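Udutent Two-Arm Bench Kit
Printed parts, hardware and wiring for a pair of tabletop arms
Sold by Carvalho Workshop Supply, Berkville

Item no. 194
In stock. Ships in 3 working days.

The Udutent kit builds two small arms that share one table. It is meant for a garage, a spare room or a club bench. You need a screwdriver set, side cutters, a soldering iron for the power leads and a computer with two free USB ports.

In the box
- Printed links and brackets for both arms, blue
- Servo motors, labeled by joint
- Two gripper assemblies with fingertips
- Cable set and 8 spare servo horns
- Printed build guide, 19 pages

Not in the box: power supplies, table clamps, computer.

Building it
Set the servo IDs before anything is screwed together. A servo with the wrong ID has to come out again, and on the shoulder joint that means undoing most of the arm. Tiago Tavares, who wrote the guide, puts this on page one. Leave slack in the wiring at the elbow -- more than looks right -- and run the joint through its full travel by hand before you tie anything down.

Mounting
Both bases must sit on the same surface. A folding table will do if it does not rock. The Giltness base plate (sold separately) takes ordinary bench clamps.
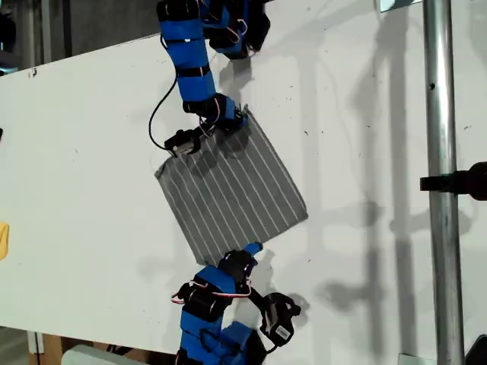
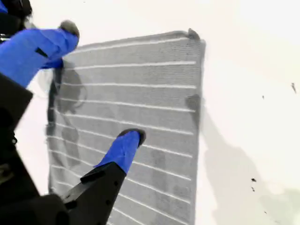
The gripper is the part customers write to us about most, so the current kit has the revised finger mount and a longer screw at the pivot. If you have an older kit, Vitória Ramalho at the parts counter can send the mount by itself. For first runs we suggest a thin cloth with a printed or woven pattern. Stripes like the white ones on the gray cloth make it easy to tell when one arm is pulling harder than the other -- the lines go crooked. Start with both grippers closed on nothing, then try opposite corners at low speed.

Fingertips wear and are sold in pairs. Kits ordered before 1 Jul 2022 use the older fingertip screw, so give your order date when you write to us.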